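Indoor citrus dropping leaves after moving rooms - water, light or pot?

Asked in: House plants and containers
Posted May 2, 2023 by catach_grower
146 views

I have a grafted lemon, bought as a small standard, which spent the winter in an unheated porch in Praltthorpe and was moved into a south-facing room in February. It has since dropped a fair number of leaves, mostly from the lower part of the crown. The fallen leaves are still green and come away complete with their stalks. There is no webbing, no scale and no stickiness on the leaves that remain.

The pot is plastic, 20 cm across, with drainage holes, and stands inside a larger outer container without any. I water once a week with tap water, which is hard here. Feed is a general-purpose liquid at half strength. The compost is whatever the nursery used, and it looks to be mostly peat.

I would like to know which of the following is the likely cause before I change anything: the change in light, the change in temperature, or the watering. I have read contradictory advice on all three.

Henriques_T
Member, 129 posts

Green leaves falling with the stalk attached usually point to the roots and not to a shortage of feed. A citrus in cold compost takes up very little water. If the crown is then placed in strong sun, the leaves lose water faster than the roots can supply it, and the plant sheds them. It happens most often in late winter, when the sun through glass is strong but the floor or sill is still cold.

The outer container matters as well. Without holes it holds whatever drains out of the inner pot. If the inner pot stands in that water, the bottom of the root ball never dries and the fine roots die back. The surface can be dry to the touch while this is going on.

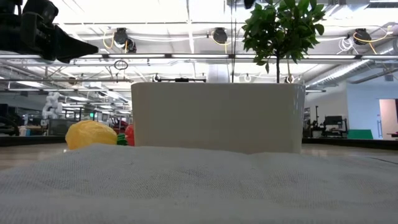 How often should a potted citrus be watered in early spring?

Go by weight, not by date. Lift the pot after a full watering, lift it again each day, and water when it feels clearly lighter and the top few centimetres of compost are dry. In a cool room this may take two weeks or more. In a warm, bright one it may take 4 days.

When you do water, take the inner pot out, soak it thoroughly, let it drain on a rack until it stops dripping and then put it back. Raise it on a layer of coarse gravel or an upturned saucer so that there is a gap beneath. Check the gap after an hour and tip out anything in it.

Hard water is a slower problem. It raises the pH of the compost over a season or two and shows first as yellowing between the veins of new leaves. You do not mention that, so I would leave it for now. Rainwater is better if you can store it.

wamex
New member

Mine did the same. Moved it away from the radiator and it stopped. Might be worth a try. I also stopped feeding it for a bit but don't know if that made any difference.

plot_and_pan
Regular

I agree with most of the first reply but would add something on repotting, as it is the usual next step and often done at the wrong moment.

Do not move the plant into a larger pot while it is shedding. A reduced root system in a large volume of wet compost makes the trouble worse. Slide the root ball out and look at it. Healthy citrus roots are pale and firm. Dead ones are brown, and the outer layer pulls off between finger and thumb. If more than a third are dead, trim them and return the plant to the same pot, or one size smaller, with fresh compost.

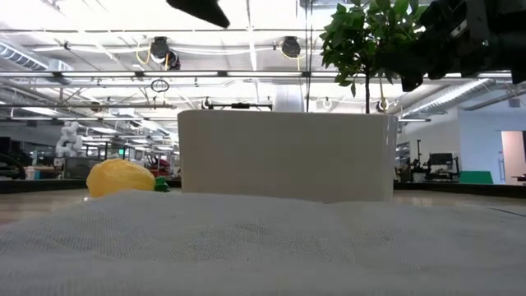
For the mix I use two parts loam-based compost to one part fine bark and one part grit - the proportions are not critical, but it should drain freely and still have some weight to it. Peat-based nursery compost shrinks when it dries, and water then runs down the inside of the pot without wetting the middle. If yours has a gap round the edge, stand the pot in a bucket of water for half an hour and drain it fully before deciding anything else.

Keep the night temperature steady. Citrus will tolerate a cool room or a warm room but responds badly to being moved between the two. Once new shoots are a couple of centimetres long, start a citrus feed at the rate on the label. Bare stems should be left until then, as they often break into leaf again further back than you would expect.

catach_grower
Original poster

Thank you. There was standing water in the outer container, some 2 cm of it. I have tipped it out and raised the pot. The roots at the base are brown but those at the sides look sound, so I will leave the compost alone until I see growth.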